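The Cord Job

The club met in the room over the hardware store, and on Sundays the heat in the building was off, so everyone kept their coats on. It was 19 May 2024 and still cold enough for that.

There were 3 of us left by then. The club had started the year bigger, but baseball season took most of the others. The ones who stayed were the captain, the girl who wrote the code, and me. I did the wiring, and I kept the log.

The task for the Marchetti Cup had come in the mail in a plain envelope. Each team would be given a box of power cords and an empty box. The machine had to move the cords from the first box to the second, one at a time, and each cord had to lie inside the tray with the lid able to close. You got points for every cord and lost points for every time a hand touched the table. The run lasted 8 minutes.

"It's a chore," the captain said when he read it. "They're giving us a chore."

"That's good," the coder said. "I know how to do chores."

She didn't say much else that month. She had named the program Furnesov after a chess player in a book her grandfather left her, and she talked about it the way you would talk about a dog that was slow to learn. Furnesov doesn't like black on black. Furnesov wants to go in from the left.

I had gone through every closet at school for cords. The librarian gave me a bag of them from old monitors. My mother gave me the one from a slow cooker we no longer had, and then asked for it back, and I told her it was in the box with the rest and she could come look for it. She never came.

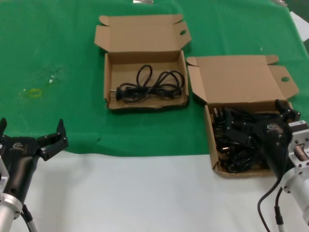
The log for that afternoon starts at run 1533, and I wrote it in pencil because the pen had frozen up or run dry. We had put the green cloth down again after trying two weeks without it. The full box was on the right, pulled forward until its front edge came off the cloth and onto the white of the table, and the other was farther back with one cord in it, looped, the prongs toward the left wall. I looked at that cord for a while. The captain wanted to know what I was writing. I told him I was writing down one.

"One is fine," he said. "Now get two."

The right arm went in over the pile. What we had learned by then was that picking up a cord was easy. Picking up only one was the whole job. They hooked each other by the plugs. You would see a plug come up, and then a second plug, and then the entire mess would rise out of the box like something pulled from a drain, and the coder would hit the stop and say nothing.

She hit the stop three times before dark. The fourth time she didn't. The gripper closed on something near the wall of the tray, lifted it a couple of inches, waited, and shook it. She had not told us about the shake. A cord slid off and dropped back into the pile. The arm kept the other.

"When did you put that in?" the captain asked.

"Last night."

"Is it allowed?"

"Read the sheet."

He read the sheet. It took him a long time, both sides. By the time he looked up the second cord was in the back box, lying badly, with a loop over the rim.

"Doesn't say you can't," he said.

"Then fix the loop," she said to me, and I reached out, and both of them yelled at once. I put my hand in my coat pocket and left it there.

The left arm fixed the loop on run 1769. By then it was July and the windows were open, and the people from the store downstairs could hear us and would bang on the ceiling with a broom when we got loud. The Cup was held in the gym at Cladent. A team from Amier went before us and moved the cords in bunches until the judges made them stop.

We drew the last slot. The coder sat on the floor with the laptop across her knees. The captain set the boxes down and squared them with the tape, took his hands away, and showed the judge his palms.

"Ready?" the judge said.

I opened the log to a clean page and wrote down zero.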